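Speaker notes – "One Banana at a Time: Fruit at Home Without the Waste"
Bujar Zupan
Skirdale Library, upstairs room
1/23/23

Slides advance with the clicker. Talk is 45 minutes, then questions. Water is under the lectern.

OPENING (3 min)

Good evening, everybody! Thank you for coming out in this weather to hear a grown man talk about bananas. I promise there will be a little about apples and pears too, but bananas are where my heart is, so they get the biggest share of the time.

Ask for hands: who has a banana at home right now that is past the point where you'd happily eat it? (Usually most of the room.) Who has one in the freezer you have been meaning to bake with since last year? (Wait for the laugh, then put up my own hand.)

Tell the Trirlow story. I ran the fruit table at the Trirlow lunch program for six years, and in my first winter there I started writing down every banana that went in the bin. By the end of February I had 208 marks in the notebook. I was ashamed of that page and I still have it. (Hold up the notebook. Pass it around if the group is small.)

The next winter we changed how we bought, how we stored and how we put the fruit out, and the table was a different place. I'll go through those changes in that order tonight.

BUYING (8 min)

Buy mixed. This is the change I'd make first if I could only make one. If you pick up a bunch where every banana is at the same stage, they will all be ready together, and unless you have a house full of teenagers you can't keep up. Take two or three that are yellow and two or three that are still green at the neck. Most stores are perfectly fine with you splitting a bunch. Ask if you feel shy about it.

Look at the loose ones! Singles get left behind in the bottom of the display and there is nothing wrong with most of them. I buy nearly all of mine that way now.

Don't squeeze. Lift it, turn it over, look at the inside of the curve as well as the outside. Bruises love to hide on the inside.

READING THE PEEL (10 min)

Go slowly here, people like this part and they ask good questions.

Start with color. Green at both ends means firm, a little chalky, not very sweet. Good for frying in slices if you like that (I do, with salt). Full yellow is the lunchbox banana. Then the freckles arrive and the sugar is really up, and that is the one I eat standing at the counter. After that it's baking.

Then shape. A banana is rounder when it's well filled out, and the ridges that run down its length soften. On a thin, young fruit they are sharp enough to feel with your thumb. Once you have noticed those long flat faces you will never see a banana as a smooth thing again.
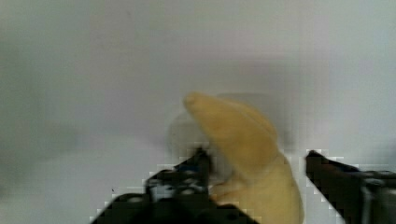 Slide 6: One banana, golden yellow, tip up. Look for the faint ridges along its length.

Leave the slide up for a bit. Ask the room what they would do with this one. Somebody always says cereal, somebody always says banana bread, and then we're off. Let them argue for a minute or two – it warms everybody up.

Point out the color along the edges, that soft tan, and the right side where it goes a bit darker, more of an ochre. Remind them that color changes a lot with the light in your kitchen, so take the fruit to the window before you decide it's done for. Yellow bulbs make everything look riper.

Pass around the real ones now. I bring a bag with a few at each stage. Get people to close their eyes and find the ridges with a fingertip. It feels silly and they love it.

STORING (10 min)

Room temperature until it's as ripe as you like it. Out of the sun, away from the stove. Then you can move it to the fridge, and yes, the peel goes dark, and no, that doesn't mean the inside has gone. I want everyone to try this once. Put one in tonight, open it in a couple of days and be amazed.

Hanging or flat? I get asked every time. Hanging keeps the weight off the fruit, so you get fewer soft patches on the underside. If you haven't got a hook, lay them curve up, like a little bridge, on a folded dish towel.

Keep them away from the apples if you want them to last. Put them with the apples if you want them to hurry. Same with a paper bag, fold the top over and check every day. (Show the bag.)

If somebody asks about wrapping the stems: I've tried it with foil and with plastic wrap. At my house it made so little difference that I stopped bothering. Happy to hear from anyone who has had better luck.

SETTING OUT (6 min)

Mostly for people who run a school table, a church coffee hour or an office kitchen.

Single bananas go faster than bunches. I was so surprised by this! At Trirlow, people would walk straight past a bunch of five but pick up one on its own. I think nobody wants to be the person tearing the bunch apart in front of a line. So break them up before you put them out, with a clean cut near the crown, and leave a bit of space around each one.

Plain background helps too. We had a busy flowered tablecloth and the fruit vanished into it. We switched to a plain pale one from the Mathur thrift store and you could see the yellow from the door.

Ripest at the front. Refill from behind.

FREEZING AND BAKING (5 min)

Peel first. Please, please peel first. (Do the voice.) Slice onto a tray, freeze, then tip into a bag and write the date on it. Flat bags stack better than lumpy ones.

Recipe handout is on the chair by the door, the Sernura loaf on one side and pancakes on the other. The loaf wants three very ripe ones. If you are short, a spoonful of applesauce fills the gap nicely.

If there's time, apples and pears: wrap the good keepers, eat the bruised ones first, check pears at the neck every morning. If there isn't, skip to the end, it's on the handout.

CLOSING (3 min)

Ask everyone to go home and find the ripest piece of fruit in the house, and eat it or freeze it before bed. Hands up again, who's in?

Thank the library. Mention that the bag of bananas has to go home with somebody. Collect the notebook before people leave!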